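Unit 6 handout: Site visit to the Forkier demonstration room, Stustcombe
Course 531, Introduction to Automation
Notes prepared by Irfan Subramaniam

Read these notes before the discussion section. The visit took place in August, and the burger station is the part we will use in class.

1. Part presentation

Every ingredient has a set place at this station. Buns and patties stand on edge in clear holders next to the tray, so the fingers can come down on either side of them. The lettuce and purple cabbage are harder. They have no fixed shape, and a grip that worked once may come up short the next time.
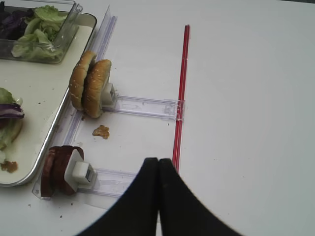
Figure 1. Wrist view with the gripper fingers together. Bun halves and dark round slices are held upright beside the tray.

Compare this with the Henríquez feeder from Unit 4, where all the parts were rigid and the same size. Write down 2 differences that affect the choice of gripper.

2. Stacking

The burger is built at one end of the tray, and the container of lettuce sits near the other. Stacking is a placing task with a soft target – the height of the pile changes with each layer, and greens can slide over the side. In the view below the fingers are down on top of a part-built burger, with lettuce spilling a little to the right.

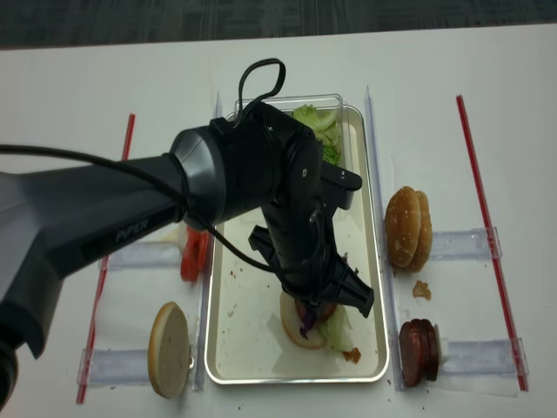
3. Layout and work limits

Thin red rods lie on the table on both sides of the work area. In your sketch, draw these first, then the tray, then the holders. Mark which way each holder points.

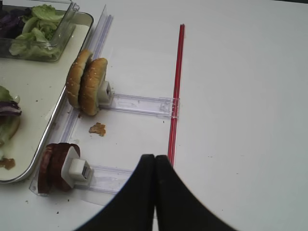 Crumbs should go in your notes too. The Zallmont reading treats debris as a cleaning problem, but for section I want you to think about sensing as well. Bring one page, with your sketch on the back.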